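Can a machine do the dishes yet? Prasetyo Lau says ask him about towels first

Caught Prasetyo Lau at 8 in the morning, between a supplier call and a meeting he was already late for. He runs the small test shop at Dekomik, upstairs from a tile store in Hestgate, where they try out robot arms on boring jobs. Folding. Sorting. Putting things back on a shelf. I had one question and he answered it before I sat down.

"No. Not yet. Not in your kitchen."

And on a shop floor?

"Depends on the shop. Depends on the hour, even."

He's been at this since before Dekomik had a name. Before that it was packing lines at Flekbridge, where the machines did one thing all day and did it well. "Same box, same spot, same box. 3000 of them a shift and I could've gone fishing. Then someone orders a new box and you've lost your whole afternoon."

Homes are worse, he says. Every box is a new box.

Take towels. A hand towel on a clean table, good light, his team gets it folded 90 times out of a hundred. Sounds great. Then they dropped the towel in a heap, the way people do, and the number fell so far he wouldn't give it to me. ("Put down 'embarrassing.'") A kid can find the corner of a towel without looking. The arm has to hunt for it, and if it grabs two layers it doesn't always know.

What about cups, plates? "Plates I like. Plates are honest. Forks I hate." Forks slide under each other. Wet ones shine and the cameras get confused. He has a drawer of forks he calls the bad drawer and nobody at work is allowed to tidy it.

The one paying customer right now is Wike, a housewares store that wanted shelves straightened overnight. The trial started in June. It ran 2000 items before they sat down and went through the log, and most of the trouble was dumb stuff. Price tags hanging over the edge. A candle that rolled. One shelf a half inch lower then the others, which no one had written down anywhere.

"The store people fixed that in ten seconds with a screwdriver. We'd spent a week on software."

I asked if the staff there mind it. He took a while on this one. Some do, he said. The night lead was against it at first and now she sends him lists of what it should try next, usually stuff it can't do.

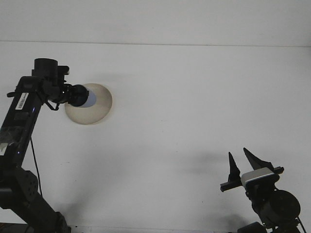
Two arms help, he says, more than people expect. One holds, one works. You do it all day and don't notice, try opening a jar one-handed. But two arms also means two things that can bump each other, so everything slows down, and slow is the complaint he hears most. "My mother watched it fold a shirt. She folded four. She wasn't even trying to be mean about it."

So when? He won't give a year. He'd trust one to clear a table of plastic dishes before he'd trust it with a glass, and he wants it to be able to stop and ask for help without making a whole production out of it. That part he thinks is close. Laundry start to finish, basket to drawer — no. He does his own on the weekend, and admits teh shirts mostly stay in the basket.

Phone rang, Wike again. Something about the candles.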